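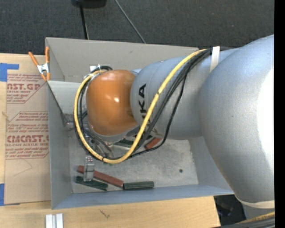 3.2 Sorting stations and containers

Small-parts sorting was studied at two sites, Plorthorpe and Hodlow, between June and the end of the observation period. Both sites receive mixed returns in cartons, and both empty them into an open container before anything is sorted. The container matters more than we first assumed. At Plorthorpe it is a rectangular gray metal bin with no lid, set directly on a light wooden tabletop (Figure 4), so that the contents can be reached from above. At Hodlow the same step is done in a deep plastic tote on a roller stand, and workers lean over one long side to reach the bottom.

Figure 4. Open metal bin on the sorting table, Plorthorpe.

We logged 405 sorting rounds in total. A round began when a carton was emptied and ended when the container was clear. Of these, 104 were set aside because the carton held a single item type and no sorting was needed. The remaining rounds were coded by Fedir Onyshchenko using the item classes from the Levchenko list, reduced to 18 classes after items that differed only in color were merged.

Rounds with more than nine classes present took longer at both sites, but the difference was larger at Hodlow. Workers there said that flat items slid under the heavier ones and had to be dug out at the end. Several tipped the tote to bring the last items forward. We did not record tipping at Plorthorpe, where the bin stayed in place on the table through the round.

Table height was left as each site had it. The Riltik labels used for the sorted trays were the same at both sites and are not considered further. Container depth and table height changed together in our data, and the two effects cannot be separated here. Section 3.3 gives the times by class.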